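The night Nanelen ate the bag

10 June 2026

So I finally got the log files open, and I can stop telling people it was "probably the cable." It was not the cable.

If you're new here: Nanelen is the two-armed robot I've been working on at Collach since March, and its whole job is to take a trash bag, get it open, and put it in a bin. I know. My mother thinks it's hilarious too. But thin plastic is miserable stuff for a machine. It sticks to itself, it changes shape when you breathe on it, and black plastic is the worst, since the depth camera sees shiny patches and then big holes where it should see a bag.

Do it yourself sometime and watch your own hands. You pinch a side, you feel whether you've got one layer or two, you fix it without thinking.
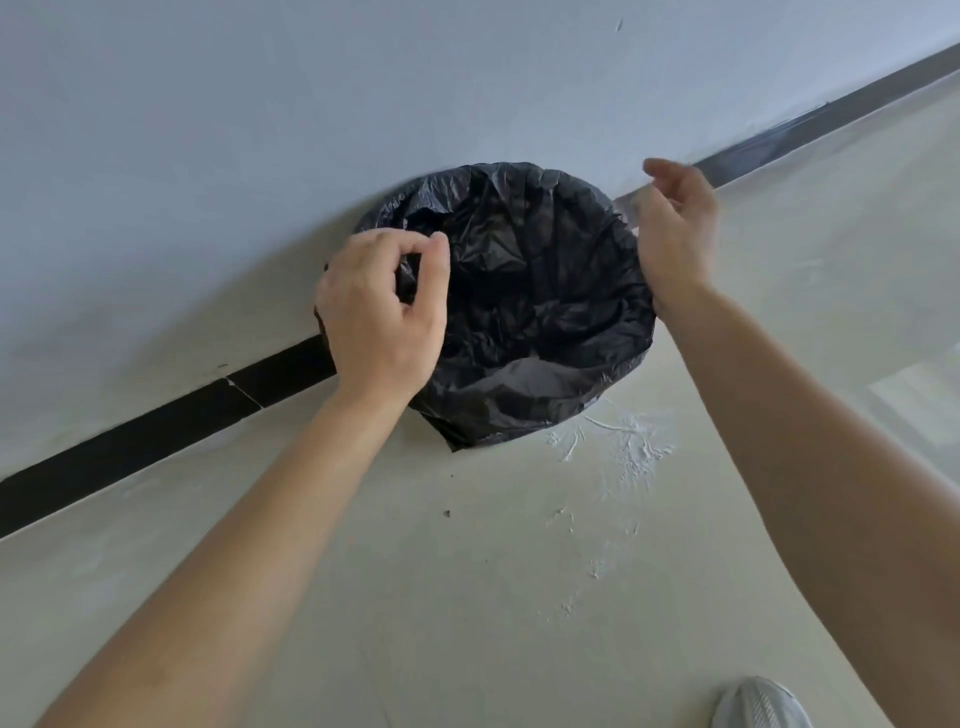
Kaisu Niskanen wrote in the comments last time that feeling for one layer or two is exactly the part she'd never trust to a current reading on a motor, and that sooner or later the thing would pull on a bag that was never open. Well, Kaisu, you get a cookie.

What happened

We were on cycle 535 of a long unattended run. (Unattended meaning Abelardo was one room over eating soup.) The right gripper picked up both layers of the rim. The left one got a decent hold on its side. Nanelen then started the spread move, the bag didn't open, and the force went up the way you'd expect. The software should have quit right there.

It kept pulling. The bag tore, a long strip of plastic whipped back, and the wrist started its little shake-out motion and wound that strip around itself like spaghetti on a fork. It went on for 19 seconds. The wrist motor got hot enough that Abelardo smelled it before he saw it, and he hit the red button with his elbow - the soup was in his hands. Nobody got hurt. The wrist cover is a bit melted and so is my pride.

Doing it by hand, again

Before changing any code I went back to the boring part: what people do when the bag doesn't want to open.

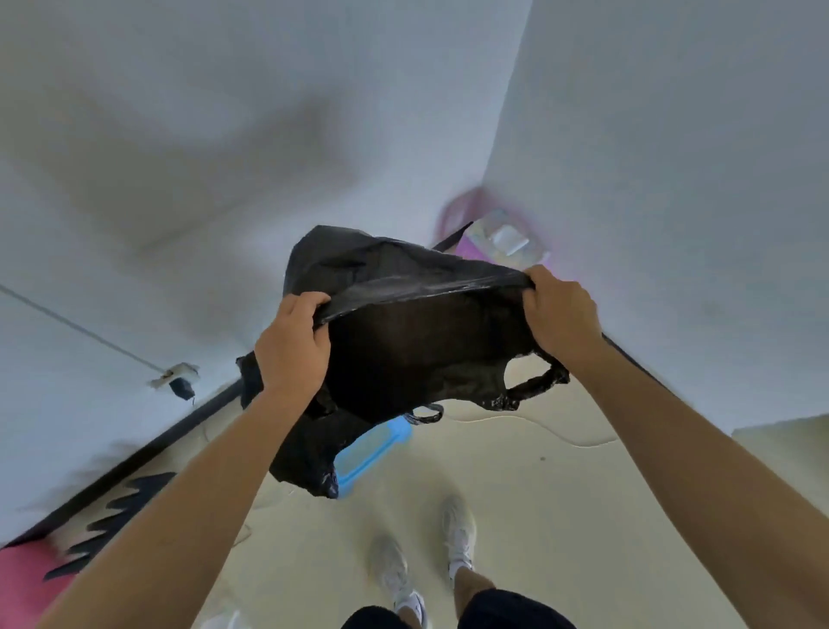
One hand on each side of the rim.

What I'd missed is how gently people start. I tried it myself over and over with the cheap bags, and I always give a tiny tug first. If it feels wrong I let go with one hand and find the edge again. Nanelen had no tiny tug. It had "pull" and it had "done pulling," and in between was a force limit that I was very proud of.

About that force limit. Back in March I raised it so the robot would stop quitting on the thicker bags from Wijesinghe. I meant to put it back. There's even a note in the file that says "put this back," with my initials on it! And the overheat check on the wrist only looked at the temperature once every 20 seconds, which felt like plenty when I typed it.

Amancay went through the whole thing with me line by line, very patiently, and only sighed once. 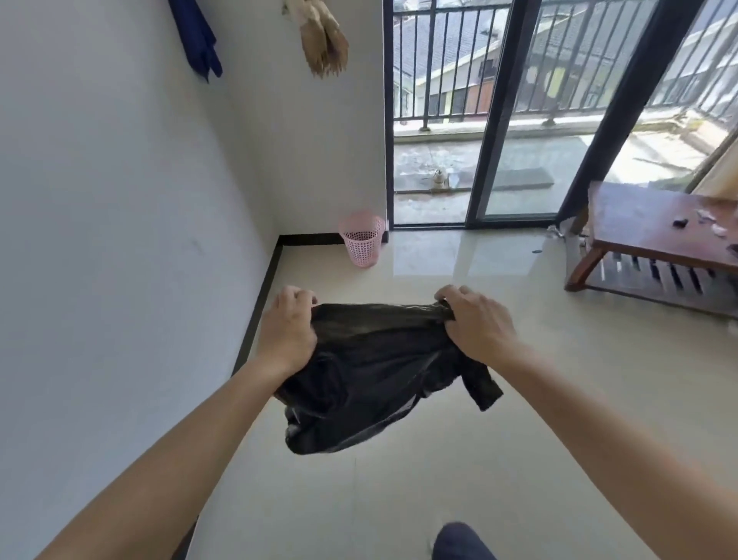 What's different now

The force limit is back where it started, and it lives in a settings file that I can't change without Amancay signing off. The spread move begins with a small test pull, and if the two grippers don't separate the way they should, the robot lets go and starts over. Three failed tries and it stops and calls somebody. The temperature check runs all the time.

The shake-out motion is gone until I can figure out how to tell when there's plastic on the wrist. I miss it a little - it looked so cheerful.

Also, no more unattended runs. Someone sits in the same room with a hand near the button, soup or no soup. I did the first shift yesterday, and after 15 bags I was so bored I reorganized my phone contacts.

Consuelo asked if we'd still be ready for the demo in Tonirthorpe. I said yes pretty fast. The new wrist cover hasn't shipped yet, so ask me again next week.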